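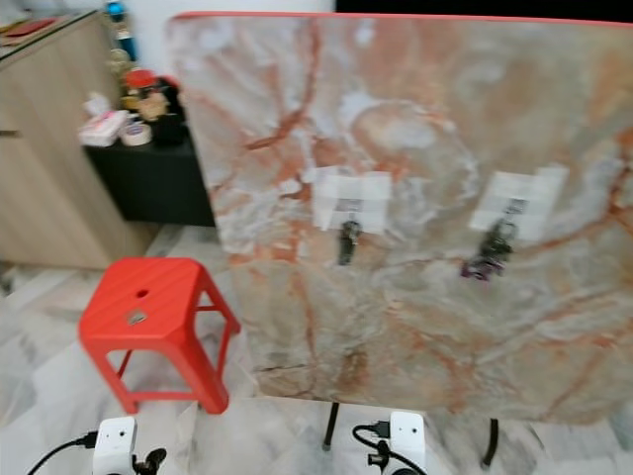 Back room help wanted, part time, August start, maybe longer if we get along. Menik is a small studio and store, we do stone look and marble pattern boards, tables, signs, stands for other people's shops, plus whatever furniture comes in needing a new home. The back room has gotten away from us. Stuff gets parked on the floor and stays there, like the big marble pattern slab with the rusty orange veins, up on its black legs with keys (well, what we all call keys) hanging off the paper labels, and the red plastic stool next to it. We need a person who can sort, label, wrap, move and put away. Two people would be even better, tell your friends.

What you'd be doing

Going shelf by shelf. Black shelf unit first, it's all small things, nothing has a place. Clamps, tape ends, samples, tags, hooks. Decide what's kept, ask if unsure, box the rest.

Moving slabs and table tops. Always two people, no exceptions, I don't care how strong you are. Felt pads under, blanket over, then cardboard corners.

Writing labels. Paper is OK for now but printing on half the old ones is so faint it's useless. Redo in black marker, big letters, customer name and pick up day. Tape on all four sides not just the top.

Matching keys and tags to pieces. We have a list, it's out of date. You'd fix the list.

Packing orders for Vilau (the showroom, not the cafe) and for Skirkora when they send a van. Skirkora vans come early and dont wait.

Sweeping. Yes everybody sweeps.

Hours and pay

30 hours a week to start, mornings mostly. Can drop a day if you have school, just say so up front. Paid training the first 8 days, same rate as after. $1,317 every two weeks before taxes. Lunch on us when there's a van load going out, otherwise bring your own, there's a fridge and a microwave.

You should

Be able to lift your half of a heavy thing and say so when it's too heavy
Have handwriting other people can read
Be OK with dust, it gets everywhere in there
Show up on time, or call
Know how to use a tape measure, inches and centimeters both, some of our suppliers send everything metric

Nice to have: drivers license, some experience in a warehouse or frame shop or moving company, Portuguese (a few of our customers prefer it). None of it required. Last person we hired came from a bakery and did great.

You dont need

Your own tools. A degree. A cover letter, please no cover letters, I wont get to them.

Shoes: closed toe, thick sole. We supply gloves. If you wear small or extra small tell us ahead so we can order, the box we have is all large.

About the stock

Last inventory had 1,206 items on it and that was before the Brzozowska order came in, so expect the real number to be higher. Part of the job is finding out. Celeste Cardoso started a new numbering system in the spring and got as far as the table legs. It's a good system, please follow it, dont invent another one. She'll walk you through it your first morning.

How to apply

Email or come by the front counter and ask for Bernice Addo. Give us your name, phone, which mornings you can work, and two or three lines on any job where you had to keep things in order. One reference is plenty. If you come in person you'll get a quick look at the room and we'll ask you to wrap a small table top with one of us, takes ten minutes, you get paid for the time.

Apply by 21 July 2019. We'll call everyone back either way, may take a few days, we're two people on the phones and one of them is me.

No agencies please.

Parking is behind the building, use the alley side, not the spots marked for the dentist. Buzzer is broken so knock loud.

Bernice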